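Plukstead (gripper project)
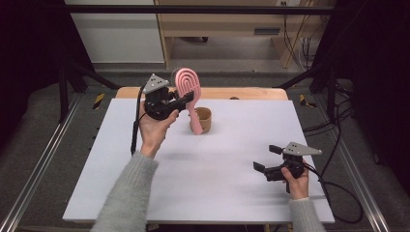 Plukstead is a pair of hand-held grippers and the software that goes with them, built by a small group of members at the Esposito shared workshop. The grippers are used to record how a person handles small household objects, so that the recordings can later be used to train a robot arm. The operator holds one gripper in each hand and works at a table, opening and closing the jaws to pick things up. Each gripper is black, with a triangular gray metal plate on top and a cable running off the table. Common practice objects include a hairbrush, which is held upright in the jaws beside a small paper cup, as well as spoons, markers and toothbrushes. The project takes its name from the street where the workshop had its first address.

History

The project was started by Rafferty Begay, a bicycle mechanic, and Keisha Pettigrew, who had built a tabletop robot arm at home and wanted a cheaper way to teach it tasks. Their first attempt used the arm itself, with a second arm moved by hand as a controller. Setup took most of an evening, and the controller arm was too stiff to use for long. Begay suggested leaving the robot out of the recording step and putting only its gripper in the operator's hands.

The first hand-held version was made from a kitchen tong and a printed sleeve. It was used for two weeks and then taken apart for its sensor. A second version had a trigger, which operators found tiring. Dwayne Mercado, who joined in September, redrew the body so that the hand sits below the mechanism. The files for this third version were released on Tuesday, October 17, 2023, and it has been changed only in small ways since.

Construction

The body and jaws are printed in black plastic on the workshop's shared printers. A full pair takes 15 hours to print if the parts are laid out on one bed. The jaws run on a short rail and are linked by a pair of gears so that they close toward the center together. A small encoder on one of the gears reports the opening width.

The top plates are cut from metal sheet and drilled with a pattern of small holes. They serve as the mounting point for tracking hardware, and a builder can bolt on whatever is available. Early plates were square. Gus Gallagher changed them to a triangle after the corners kept hitting each other when both hands worked close together.

Power and data for each gripper go through a single cable to a control box called Skastura, which also holds the clock used to line up the two recordings. A wireless version was tested and dropped. The radio modules lost samples when other members were running the plasma cutter, and the batteries added weight at the wrong end of the grip. The cables are long enough to let the operator stand, but they need to be kept clear of the feet.

Use

Sessions are done over a white board laid on a table. The board gives an even background and can be wiped down or swapped when it gets scratched. The operator starts with both grippers open, performs one task, and opens them again to mark the end. Tasks are short. Typical ones are placing an object in a cup, passing it from one gripper to the other, or turning it over.

Harriet Thibodeaux wrote the recording software, Gromska, which saves each attempt as its own folder and drops any attempt in which an encoder stopped reporting. The public set holds more than 800 attempts, of which 600 use both hands. Long-handled objects are heavily represented, partly by choice and partly from what members had in their bags. Pettigrew's arm was trained on a portion of the set and can place a marker in a cup, though it does poorly with anything that tips when gripped off center.

Known problems

The gears wear on the side that closes first, and a worn pair reports a small opening when the jaws are shut. Recalibrating hides this for a while, but the gears should be replaced. Smooth handles slip in the printed jaws. Several builders glue on strips of bicycle inner tube, which helps but leaves black marks on light objects. The grip suits medium and large hands, and a smaller body has been drawn but not tested.

Variants

Gallagher keeps a separate version with longer jaws for folding cloth. It uses the same control box and plates. A single-gripper kit was put together for the workshop's evening class and leaves out the clock, so its recordings cannot be combined with those of a full pair.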